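What the second order taught them

Lerato Adams keeps two budgets for the same project. The first, drawn up last October, has one line for equipment. The second runs to four pages, and she says it is the one she should have written to begin with.

Adams manages purchasing at Stultik, a company in Flollesby that wants household robots to tidy bedrooms. Its robots learn from recordings of people doing the job with hand-held grippers in ordinary homes. That means the company has to buy grippers long before it has a robot to sell, and it has to decide how many.

The first order was for 45 units. The sum behind it was simple: one gripper for each home signed up, with a handful over. Cables, spare pads, carrying cases and repairs were left to the general office budget, which ran out of money for them by the second month.

"We priced the tool and forgot the job," Adams says. "Pads wear. Pins work loose. A connector gets trodden on. None of that is expensive by itself, but a person who can't record for a week is expensive."

Marwan Rizk, who looks after the equipment, now keeps a drawer of fingertip pads sorted by batch. He asked for 300 in the second order and got them. He would rather have spent more on pads and less on cases, which he says people leave in the hall and never open.
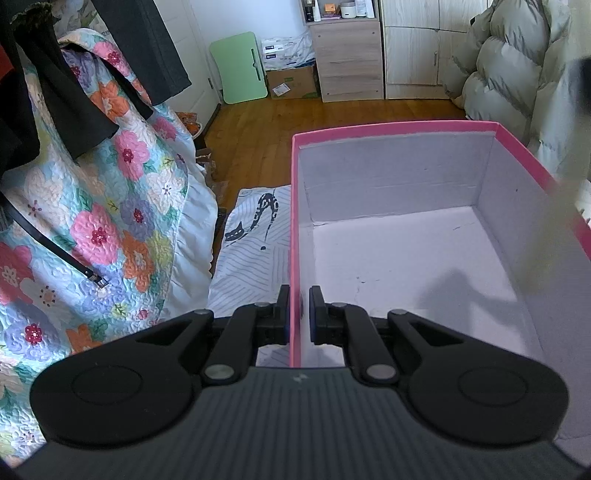 A hand-held gripper closes on the wall of an open pink cardboard box beside a bed.

Boxes come up often in the planning. Thin card is a hard thing to hold well, and the company wanted plenty of it in the recordings, along with clothes, bedding and toiletries. Aurora Louro draws up the task lists, and her lists decide a good part of the spending. If she adds heavier objects, Rizk needs stiffer fingers. If she adds more rooms, Adams needs more people and more travel money.

The two of them used to find out about each other's plans too late. They now meet before anything is ordered, usually at eight in the morning, with the task list on one side of the table and the price list on the other.

There was also the question of whether to buy at all. Cheon, a supplier two towns away, offered to lease a full set with servicing included. Yi-an Kong, who handles Stultik's accounts, worked out that leasing would be cheaper for the first 14 months and dearer after that. The company bought, on the grounds that the work would last at least two years. Kong still thinks it was a close call and would lease if the same choice came up for a shorter project.

Zendwood, a smaller firm in the same line, went the other way. Violeta Barrientos, its operations manager, leases 70 grippers and sends back any that fail. She pays more for each one and has no workshop.

"I don't have a Marwan," she says. "If I did, I'd probably buy."

Her advice to anyone starting out is to run five units for a month before signing for more, and to write down every hour they are out of use – including the hours spent waiting for a parcel.

Stultik's next order will be for 67 grippers. Spares have their own line this time, as do repairs and postage. Adams has left the cases out.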